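Partages : 4 | Commentaires : 3

Rechercher dans les lettres OK

Atelier : le poste tiroirs de Flestinville remis à niveau

Le poste d'ouverture de tiroirs a été arrêté en juillet pour son entretien. Au compteur, la pince Grorklow affichait 2408 cycles. Le jeu au bout des doigts dépassait la tolérance et le bras accrochait la poignée de travers une fois sur trois en fin de série.

Les deux doigts ont été démontés, les guides nettoyés et regraissés, les vis de fixation remplacées. L'effort de serrage est redescendu à 70 % du maximum. Au-delà, le doigt glissait sur les poignées rondes. Le câble du poignet, pincé contre la bride, a été rerouté par l'extérieur.

Restait à refaire l'origine de l'outil. Elle se règle d'abord en simulation, dans la cuisine modélisée par Rillier, puis sur le bras réel. On part doigt bas, devant le meuble, et on corrige la hauteur d'approche avant de toucher à la profondeur.
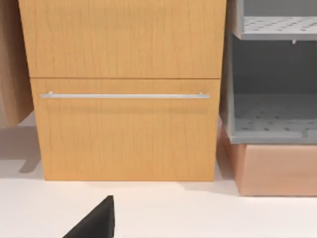 Réglage en simulation : le bout du doigt noir, devant le tiroir à poignée barre.

Le nouveau fichier d'outil porte le numéro 1485. L'ancien est à supprimer des postes, y compris sur la console de secours. Prochain graissage dans quatre semaines.

Commentaires

atelier_nord : Même souci de câble chez nous. Quelle longueur de boucle au poignet ?

Ó Dálaigh : Le 1485 est chargé sur la console de secours.

mcl : Penser à noter le couple des vis dans la fiche, il n'y est toujours pas.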